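Wer darf hier eigentlich entscheiden?

Über Zuständigkeiten, die niemand vergeben hat, und eine Firma, die ihr Organigramm für ein halbes Jahr in die Schublade legte

Es gibt in fast jedem Unternehmen, das ich in den vergangenen Jahren besuchen durfte, einen Ordner mit dem Organigramm. Manchmal hängt es auch gerahmt im Flur, gleich neben dem Feuerlöscher, und wer lange genug davor stehen bleibt, wird früher oder später von jemandem angesprochen, der sagt: Das stimmt so nicht mehr. Ich mag diese Gespräche sehr. Sie beginnen mit einem Kästchen, in dem ein falscher Name steht, und eine halbe Stunde und zwei Tassen Kaffee später weiß ich, wer im Haus die Rechnungen freigibt, obwohl er es laut Plan gar nicht dürfte, und bei wem man anruft, wenn eine Lieferung vor dem Wochenende noch hinaus muss.

Bei Boros hing das Organigramm im Treppenhaus. Die Firma baut Dosieranlagen für Molkereien und Bäckereien, hat 774 Beschäftigte und ihren Hauptsitz in Nonovbridge, einem Ort, den man mit dem Zug nur erreicht, wenn man zweimal umsteigt und beim zweiten Mal rennt (ich habe nicht schnell genug gerannt und kann daher den Bahnhofsimbiss empfehlen). Das Unternehmen ist ordentlich geführt, die Kantine ist gut, die Leute bleiben lange. Trotzdem dauerte es dort bis vor Kurzem oft Wochen, bis über eine Kleinigkeit entschieden war.

Mir wurde das an einer Dichtung erklärt. Ein Kunde wollte sie in einer anderen Härte, der Lieferant hatte sie im Regal, der Preisunterschied lag bei acht Euro. Acht Unterschriften waren nötig, für jeden Euro eine, wie man mir in der Konstruktion mit einem gewissen Stolz vorrechnete. Die erste kam noch am selben Tag. Die letzte kam, als der Kunde die Dichtung längst selbst besorgt und eingebaut hatte und der Firma freundlicherweise nur noch die Rechnung schickte.

Nun könnte man sagen, da sei eben zu viel Bürokratie im Spiel, und die Hälfte der Unterschriften streichen. Das hat man bei Boros auch versucht, und zwar mehrfach. Jedes Mal wuchs die Liste innerhalb eines Jahres wieder auf ihre alte Länge an, wie eine Hecke, die man nur oben schneidet. Hinter jeder Unterschrift steckte nämlich eine alte Geschichte: ein Schaden, eine Reklamation, einmal auch ein Streit zwischen zwei Abteilungen, an den sich die jüngeren Kollegen gar nicht mehr erinnern konnten. Die Unterschrift war geblieben, die Geschichte war vergessen, und so traute sich niemand, sie anzurühren.

Im Februar begann dann das, was im Haus unter dem Namen Prerkotora läuft. Woher das Wort kommt, habe ich trotz mehrfacher Nachfrage nicht herausgefunden -- in der Montage hält man es für eine Abkürzung, im Vertrieb für einen Tippfehler, der sich durchgesetzt hat. Gemeint ist ein recht schlichtes Verfahren. Jede Entscheidung, die mehr als eine Abteilung berührt, wird in ein gemeinsames Verzeichnis geschrieben, mit einem Satz dazu, wer sie getroffen hat und wen er vorher gefragt hat. Eine Genehmigung braucht es bis zu einem bestimmten Betrag nicht mehr. Wer entscheidet, muss aber vorher mit denen gesprochen haben, die es ausbaden.

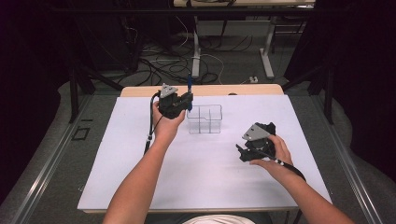
Zuletzt geändert: 18. August 2019

Das klingt harmlos, und in den ersten Wochen war es das wohl auch, denn es geschah fast nichts. Man schrieb ein paar Bestellungen von Büromaterial hinein und wartete ab, ob jemand schimpfte. Eine Abteilungsleiterin erzählte mir lachend, sie habe in dieser Zeit jeden Abend vor dem Nachhausegehen ins Verzeichnis geschaut, mit klopfendem Herzen, so wie andere nach dem Kontostand sehen. Dann wurde in der Endmontage die Reihenfolge zweier Prüfschritte getauscht, von einer Schicht, die das seit Jahren vorgeschlagen hatte. Sie hatte vorher die Qualitätssicherung gefragt und die Leute vom Versand, und weil beide nichts dagegen hatten, machte sie es einfach.

Von da an wurde es lebhafter. Als ich zu Besuch war, standen 1442 Einträge im Verzeichnis, und ich habe einen ganzen regnerischen Nachmittag damit verbracht, darin zu lesen, was ich jedem empfehle, der eine Firma wirklich kennenlernen will. Da wird ein Lieferantenwechsel vermerkt, gleich darunter die Farbe der neuen Transportkisten. Da schreibt jemand, er habe einem Kunden eine längere Zahlungsfrist zugesagt, und drei Zeilen weiter ergänzt die Buchhaltung trocken, man wäre gern vor dem Telefonat gefragt worden. Auch solche Einträge bleiben stehen. Gelöscht wird nichts, darauf hat man sich gleich am Anfang verständigt.

Am schwersten, so mein Eindruck, hatten es die mittleren Führungskräfte, und ich möchte ihnen hier ausdrücklich ein bisschen Mitgefühl zukommen lassen. Wer zwanzig Jahre lang dafür zuständig war, ja oder nein zu sagen, und das gewissenhaft und oft bis in den Abend hinein getan hat, der fragt sich zu Recht, was er nun am Vormittag machen soll. Einige haben sich anfangs in Details gestürzt und jeden Eintrag kommentiert. Andere zogen sich zurück und kamen erst wieder hervor, als man sie um Rat bat. Einer, der im Herbst in Rente geht, sagte mir beim Mittagessen, er habe in diesem Frühjahr mehr Gespräche mit seinen Leuten geführt als in den zehn Jahren davor, und es klang halb froh und halb traurig.

Natürlich geht auch manches schief. In einer Halle wurden 40 Regale bestellt, die nicht durch die Brandschutztür passten. Gefragt worden waren das Lager, der Einkauf und die Arbeitssicherheit, nur mit einem Zollstock war offenbar keiner losgegangen. Die Regale stehen heute in der Außenstelle, wo sie gute Dienste tun, und im Verzeichnis findet sich ein Eintrag mit der Überschrift »Bitte messen«, der wohl der meistgelesene von allen ist. Ich fand es bemerkenswert, dass daraus keine neue Unterschrift geworden ist. Früher wäre sie gekommen, da waren sich alle einig.

Offen ist noch, was mit den größeren Summen geschehen soll. Für Investitionen gilt weiterhin der alte Weg über die Geschäftsleitung, und dort ist man sich, wenn ich die Andeutungen richtig verstanden habe, durchaus uneins. Die einen würden die Grenze gern bald anheben. Die anderen möchten erst einen vollen Jahresabschluss abwarten, und ich kann beide verstehen. Auch der Betriebsrat hat Fragen, vor allem danach, wer eigentlich haftet, wenn eine Entscheidung teuer wird, und ob Verantwortung sich irgendwann auch im Gehalt wiederfinden müsste. Darüber wird seit dem Frühsommer verhandelt.

Das alte Organigramm ist übrigens nicht weggeworfen worden. Es liegt in einer Schublade am Empfang, und wer will, darf es sich ansehen. Im Treppenhaus sieht man noch das helle Rechteck an der Wand und die beiden Dübel. Für den Winter ist ein neuer Anstrich vorgesehen, der Eintrag dazu steht schon im Verzeichnis, und über den Farbton wird darunter recht ausführlich diskutiert.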